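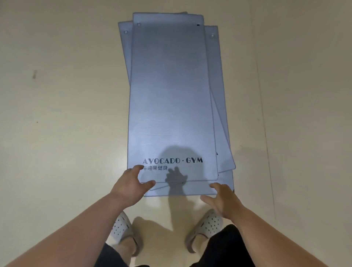 Gripping a stack of gym mats, seen from the wearer's viewpoint. Mat handling is one of the task families in the Zovura Project.

Zovura Project

The Zovura Project is a student robotics project run as a two-semester elective at Bemberg Technical College. Students record people doing ordinary chores from a head-level viewpoint, label the recordings, and use them to train control software for a two-armed robot. The project is known for its work on soft, flat objects such as mats, towels, and folded sheets. Its name is also used for the collection of recordings and for the annual demonstration held at the end of the course.

Background

The elective grew out of an older course on industrial arms, in which students programmed fixed pick-and-place motions for metal blanks. Instructors replaced the blanks with household items after several graduating classes asked for work closer to service robotics. The first version of the new course used one arm and a bench. A second arm was added the following year, when it became clear that most of the chosen items could not be squared up or lifted cleanly with one hand.

Enrollment is open to students who have passed introductory programming and statics. Places are limited by the number of workstations, and a waiting list is kept each July.

Course structure

The first semester covers recording and labeling. Each team is assigned a task family and writes a protocol stating the starting state, the permitted hand contacts, and the end state. Recordings that depart from the protocol are kept but placed in a separate set. Teams then mark the start and end of each contact between a hand and an object.

The second semester covers training and testing. Teams work on a shared robot with two seven-joint arms and parallel grippers. Robot time is booked in 70-minute blocks, including setup, and the lab is closed on Monday for maintenance.

Task families

The stacking family uses gym mats laid flat on the floor with their edges out of line. The goal is a stack with matching corners. Mats are treated as difficult for three reasons: the layers slide on one another, creases change the apparent outline, and borders of the same color are hard to tell apart where they overlap. Printed lettering and grommet holes serve as reference points for orientation, although a hand often covers part of the print during a grip. Shadows cast by the arms are a frequent source of error in edge detection, and the protocol requires that some recordings be made under overhead light for this reason.

Other families include towel folding, loading of shallow trays, and pairing of footwear. A fifth family, cable coiling, was dropped after one year.

Data collection

The current collection holds 3,140 labeled recordings, of which 396 belong to the stacking family. Most were made in student housing and in the college gym. Contributors wear their own clothes and shoes, and floors are left as found, including scuffs and seams between panels. Faces are excluded by protocol.

Labels are made with Urkance, an annotation program written by an earlier class and maintained by the department. Urkance stores contact intervals and object outlines in plain text files. Its outline tool handles up to 63 overlapping layers — far more than any task in the course requires.

Siliņa demonstration

The course ends with a public demonstration in the Siliņa Hall. Each team runs its task without stopping the robot between attempts. Scoring is based on the final alignment of the objects and the number of times an operator has to step in. Speed is recorded but carries no points. Teams may adjust gripper force between attempts but may not reload trained models.

See also
Imitation learning
Bimanual manipulation
Deformable object handling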